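Grip First, Plan Later
By Sanaa Soliman
16 Sep 2021
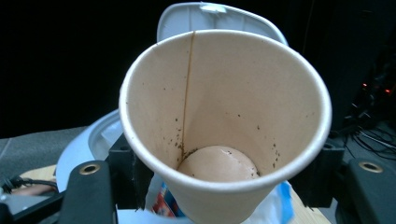 Wistel's grasp planner runs in two stages. The first fits an ellipse to the rim of a paper cup and proposes seven finger poses. The second drops any pose whose predicted wall load is too high — a soft limit, tuned in May. Replanning takes 316 milliseconds, most of it spent on collision checks.

4 shares | 5 comments

Related
Skevlow opens its motion logs
Grenomton rewrites its scheduler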